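6 min read

The bread in Stania starts the night before, and if you walk down the hill after ten you can smell it before you see a single light. Sour, a little like apples, a little like a wet barn. I loved it at once.

I had come to this town of 1,477 people to write about its ovens. There are two left, both wood-fired, both shared, and both older than anyone who uses them. Families sign up for a slot on a sheet of paper nailed inside the door, and they have been signing up that way for as long as Ourania Sfakianakis can remember. She is the person everybody told me to find. She was up to her elbows in a trough of dough when I did, and she handed me an apron before I had finished saying my name.

Her loaf is a rye and barley mix, dark and low, with a crust that fights back. She makes it with a starter she got from her aunt, who got it from a neighbor in Billton. Every household's starter is a bit different, and people will argue over them for hours! Aníbal Calado keeps his so stiff he can carry it in a cloth. Ourania thinks this is madness. His bread is wonderful, though, chewy and almost sweet, and she admitted as much once he had left the room.

What I had not expected was how much of the work is fire. You burn vine cuttings and old olive wood right on the oven floor for most of the night, then rake everything out, swab the stone with a wet rag on a pole, and wait. The waiting is the hard part. Ourania throws a pinch of flour on the stone and watches its color. If it goes black right away, she shuts the door and tells stories. If it turns the shade of a hazelnut, everyone moves very fast.
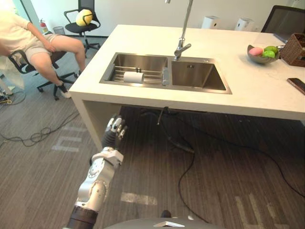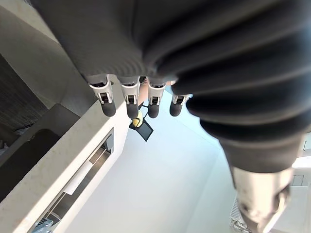
The first loaves go in at the back, big ones, the kind that keep for a week. Then the smaller ones, then flat breads with onion, then whatever people have brought along for the falling heat. By midmorning I had seen a tray of quinces go in, a pot of chickpeas, and a lamb shoulder under a lid of dough. Nothing is wasted. The last warmth dries figs and herbs, and it is still going strong when the next family's wood gets stacked.

Grigoris Panagiotou bakes for the September feast, when the town makes some 100 loaves between one sunset and the next. He showed me the wooden stamps they use on the crusts. Each is carved with a different pattern — wheat, a star, a bird that looks more like a fish — so that everyone can find their own bread on the long table. Children get the first slices, with oil and salt, standing up in the street.

I asked him if the young people were learning. He pointed across the yard at Vasiliki Tzanetos, who is nineteen and was splitting kindling with terrifying speed. She has been running the smaller oven by herself since last winter, and she has opinions. She wants more barley in the mix and a longer rise. She has been trying out an old wheat from the slopes above Tellon that hardly anyone plants now, and she cut me a piece of her test loaf while it was still too hot to hold. It was nutty and soft and tasted faintly of smoke, and I ate it so quickly that she cut me another.

I left with a jar of Ourania's starter wrapped in two dish towels. It is in my kitchen now, bubbling away on the counter, and my first loaf came out flat as a plate. I called her to confess. She laughed for a good while and then asked what color the flour had turned.

Last updated June 23, 2025

Contact the editors | Copyright Quan Magazine | Back to top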